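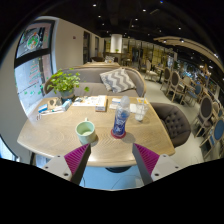 How long does a shared table stay clear once people start using it? In our student lounge, most of a morning. By two in the afternoon there was almost always something on it that belonged to a person who had left.

That was the starting point for my project, which I called Skilero for no better reason than that the folder needed a name. The assignment was to pick an everyday surface and study what collects on it. Other people in the class picked kitchen counters and car dashboards. I went for the round-edged table by the gray booth sofa, the one with the potted plant in the back corner, mostly out of laziness, as I sit there all the time anyway (and the sofa is really comfortable!).

What I did

I checked the table whenever I was in the building and wrote down every object I found on it. Each object on each check was one entry, so a mug that stayed put for three checks got entered three times. I know that's not the only way to do it, but I cared about how full the table was, and a mug takes up the same space no matter how old it is. I ended up with 1,863 entries from 437 checks, all typed into a spreadsheet on my phone, which I don't recommend to anyone.

I sorted things into drinks, paper, small boxes, tissues and "other". The plant and the throw pillow with the zigzag pattern were left out, seeing as they live there. I tossed 150 entries where my notes were too vague to sort. One just says "thing, blue". That left 1,713.

Where stuff ends up

Drinks were the biggest group, and they tend to sit in the middle or toward the sofa. A green mug, a water bottle and a glass with a bit of water in it is a totally normal set to find together. The red coaster is nice but there's only room on it for one drink, and whoever gets there first wins. I had expected bottles to skip the coaster and mugs to use it. In my notes the bottles use it at least as often, and I still don't have a good explanation.

Paper goes to the back. Flyers, booklets, printouts - they get pushed away when someone needs space, and then they stay there. Little cartons and boxes follow the paper. My guess is that the back of the table feels like a shelf, with the sofa behind it working as a sort of wall.

The left side was the part I liked best. Small things gather there: a tissue packet, a card, a little box, sometimes a tiny bit of something right at the edge. Once there are two small things, a third one seems to feel welcome. I started calling it the harbor in my notes and then had to explain that to my teacher.

The tray test

In July I bought a shallow tray from Clikside and put it at the left side to see if it would keep the small stuff together. I ran 200 of the checks with the tray out. It did help with tissues and cards. It did nothing at all for drinks, and people started putting paper on top of the tray, so I had a new pile. I also tried a folding organizer from Huaranga, but it was too tall and kept getting moved to the floor next to the brown armchair, so I gave up on that one and didn't count it.

Problems

I was often at the table myself, and my own water bottle is in the data more than I'd like. I also didn't check at night. A classmate suggested asking people why they leave things, and I wish I had done that from the start, even with just a short form in Ilel.

If I did it again I'd get a second coaster first and see what happens to the drinks. I'd also write down which seat people were using, since the booth side and the armchair side probably make different messes. The spreadsheet and the category list are in the class folder, with the vague entries on their own tab.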